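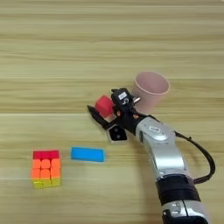

A light wooden tabletop, with the grain running from side to side.

When Virgil Ciobanu moved to Pimcombe, he did not know how to bake bread. He knew only how it should taste. His grandmother made a sour rye loaf every second day, and he was always sent out of the kitchen while she worked, so he learned nothing from her except the smell.

"I was forty-four and I had to begin with library books," he tells me. We are drinking tea at his home in June, at four in the afternoon, which is for him almost the evening. He goes to bed early and starts the dough at 2 a.m.

Today Virgil sells his rye from a small shop on Kruger Street. The shop has the name Pramo, which has no meaning in any language he speaks. He wanted a word that his neighbours could pronounce.

I ask him what was the most difficult part of the first year. I expected he would say the money, but he talks about the flour.

"The flour here is very good, but it is a different flour," he says. "It drinks more water. My first loaves had the colour of bread and the weight of a brick. I gave them to a man who keeps chickens, and after some weeks he asked me kindly to stop."

He threw away his starter and began another one, with rye from a mill outside Grorport. That starter is now 11 years old. He feeds it in the morning and again before he sleeps, and when he travelled to his sister's wedding he left it with Zyanya Cortés, who at that time was his customer and is now his business partner.

Zyanya joins us later and takes the last of the tea. She remembers that week with less pleasure than he does.

"He wrote me two pages of instructions," she says. "On the second page was a drawing of how the bubbles must look. I was more nervous than with my own children."

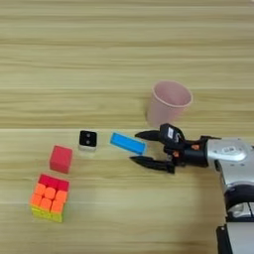

The boards of the table, pale beige and honey-toned.

It was Zyanya who persuaded him to bake something else than rye. She brought in a soft white roll with aniseed, after a recipe of her aunt, and for a long time Virgil refused to put it in the window. He thought that people would be confused about what kind of bakery it is.

"People were not confused. They bought it," says Zyanya.

Virgil admits this, but he adds that the rye is still the favourite with the older customers, and that it keeps better. He advises to wait a full day before cutting it. Many customers don't wait, and he can hear from their questions that they cut it warm in the car.

I want to know if he would like a bigger shop. He looks at Zyanya before he answers.

"She would like it," he says. "I would like a bigger oven in the same shop. We have discussed this since last winter, and we are both still very polite."

Before I leave he wraps a half loaf in paper for me and writes on it the hour when I may cut it.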